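Automation at the Woteton Works: the Kramer Line and the People Who Work on It

Introduction

Benness has made small fittings for cabinets, drawers and display cases at its Woteton works for 34 years. For most of that period, sorting, pairing and tray loading were carried out entirely by hand at the long benches on the ground floor. In September the company began moving part of this work to the Kramer line, a group of automated handling stations supplied and maintained under an agreement with Seltari.

This page forms part of the works gallery. It is intended for employees, their families, visiting schools and others with an interest in how the change has been managed. The notes deal with the benches and the tasks done at them, and they have been reviewed by the staff representatives on the ground floor.

The page was last revised on 2020-04-01.

What the line does

The Kramer line handles the repetitive part of tray loading. Fittings arrive from the finishing room in shallow bins, are picked up singly and are placed in the trays that go forward to packing. The stations run during the day shift only. Outside those hours the benches are used for mixed orders, repairs and short runs, all of which remain hand work.

There are four stations at present. A further station is planned for the far end of the floor, subject to the results of the summer review. The company has given an undertaking that no station will be added without a period of consultation, and that the results of each review will be posted on the boards by the canteen as well as on the internal pages.

Teaching by hand

Movements on the Kramer line are taught by people who know the work. An operator takes a hand-held gripper, which opens and closes much as the jaws of a station do, and carries out the task at the bench at an ordinary pace. The recordings are then checked and passed to Seltari, whose engineers use them in preparing the stations for a new part.

The company chose this method after a trial in which movements were programmed from drawings. The drawings gave correct positions but said little about how a fitting behaves when it is taken from a full bin, how far to turn the wrist, or when to let go. Experienced loaders had this knowledge already. Asking them to show it proved quicker, and the stations needed fewer corrections afterwards.

Teaching is skilled work and is paid as such. Operators who have completed the course receive the teaching rate for every hour spent at the teaching bench, including time spent on rejected recordings. The course takes five days and may be spread over several weeks where shift patterns require it.

Changes to jobs

Some 20 people worked in tray loading before the line was introduced. All were offered a place in one of the new roles or a transfer to another department on the same grade. The new roles are station attendant, teaching operator and quality checker. Most of those who remained on the ground floor now divide their week between two of these.

The station attendant clears stoppages, changes the bins and decides when a station should be taken out of use. This last point was raised strongly during consultation. Under the agreed procedure an attendant may stop a station at any time and is not required to give a reason until the end of the shift. The record of stops is used to improve the stations and is not used in assessing the attendant.

The quality checker inspects trays before they go to packing. Faults have changed in kind since the line was introduced. Hand-loaded trays used to show occasional mix-ups between left and right fittings, mostly late in the shift. Station-loaded trays seldom show this, but a fitting that is slightly out of place may be repeated across a whole batch before it is noticed. Checkers have therefore been asked to look at the first tray of each batch with particular care, and to return any batch on suspicion.

A number of employees have said that the floor is a quieter place to work, and that they miss the conversation of the old benches. The stations are set further apart than the benches were, and an attendant may spend a good part of the morning without a colleague within easy speaking distance. In response, the mid-morning break is now taken together by the whole floor, and the stations are paused for its duration.

Strain and posture

Tray loading by hand involves many small, identical movements of the thumb and wrist. Complaints of soreness were common under the old arrangement, and rotation between benches gave only partial relief. The reduction in repeated work was one of the main reasons given by staff for supporting the trial.

The teaching bench has brought questions of its own. Holding a gripper at bench height for long periods can tire the forearm and shoulder, particularly in operators who are new to it. The following rules were agreed and are displayed at the bench:

Teaching sessions are limited to 20 minutes, followed by other duties.

The bench is set to the height of the operator before the session begins.

Operators may change hands whenever they wish, and the recording is kept.

Any soreness is reported to the floor supervisor on the same day.

The rules apply equally to visiting engineers.

Care of the hand-held tools

Each teaching operator is responsible for the condition of the gripper in use during the session. The faces of the finger pads should be wiped with a dry cloth before work begins. Pads are to be checked for play at the fixings, and a gripper with a loose pad must be handed in and exchanged. Operators should not tighten fixings themselves, as over-tightening has damaged tools in the past.

Where a task calls for a different pad, the change is made at the tool store. Suggestions for new pad shapes are welcome and several have been adopted, among them a narrower pad for hinge pins and one with a softer face for lacquered knobs. Both came from operators on the ground floor.

Recordings and privacy

Recordings made at the teaching bench are taken from the tool and are directed at the work surface. They are held for the purpose of preparing the stations and for no other purpose. They may not be used in matters of attendance, discipline or pay. An operator may ask for any recording to be withdrawn within five working days, and no explanation is needed.

Certain operators have asked whether their work will continue to be recognised once a station has been prepared from it. The company has agreed that the number of each teaching operator will be kept with the part record, and that a payment will be made when a recording is used again for a new product.

Visits

Schools and community groups may visit the ground floor by arrangement. Visitors are shown the stations from the marked walkway and may try the gripper at a spare bench under supervision. Closed shoes are required and long hair should be tied back. Parties are limited to what the walkway can safely hold, and larger groups will be divided at the gatehouse. Access to the ground floor is level throughout - the older entrance by the yard has steps and is best avoided.

Requests should be made in writing, giving the age of the party and any particular needs.

Questions from staff

Questions about roles, grades and training should be put first to the floor supervisor or to a staff representative. Questions about the stations themselves may be written in the book kept at the attendants' desk. Answers are entered in the same book, normally within the week, and those of general interest are copied to the boards.

Further pages will be added to the gallery after the summer review.

Benness, Woteton Works - Contact the gallery office - Copyright Benness, all rights reserved - Back to top 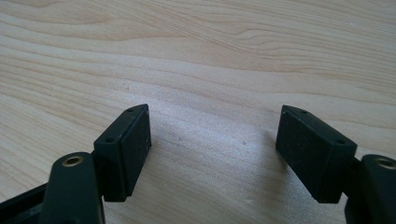

Finger pads of a hand-held gripper, open over a pale wooden tabletop.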